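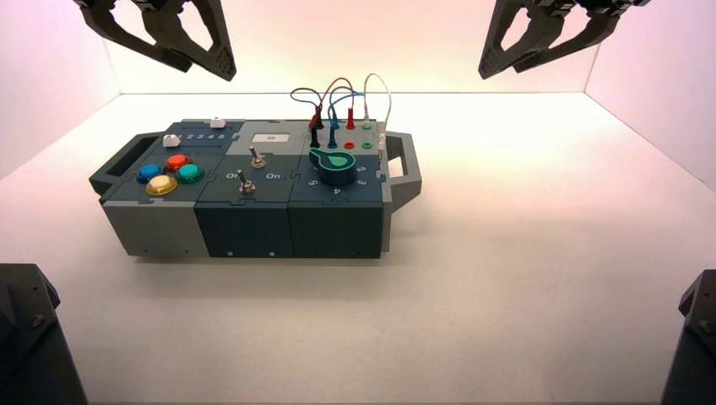

Visit report: Welel test hall, Bisuvham, August

The Bisuvham hall runs two-arm cells for manipulation trials. Our interest was in the house rules, which Fehr has asked us to compare with our own before the next revision.

Each trial uses a modular task box with push buttons, a slider, toggle switches, a rotary dial and a panel of jacks with test leads. The written procedure is 4 pages long. Both grippers must be clear of the box before a trial is started, and the start state of every module is entered in the log. The floor of the cell is kept free of tools and packaging.

Force limits are set per module. The limit for the jacks is the lowest, and a change to it needs a second signature. Operators may not reset a module by hand until the arms are disabled at the panel.

The log held 349 trials at the time of our visit. Failed trials are kept and marked with a cause code from the Stulen list. We found two entries without a code, and Welel has since corrected both.

Points for our own procedure: adopt the start state entry, and add the second signature. The cause codes need further discussion with Stulen.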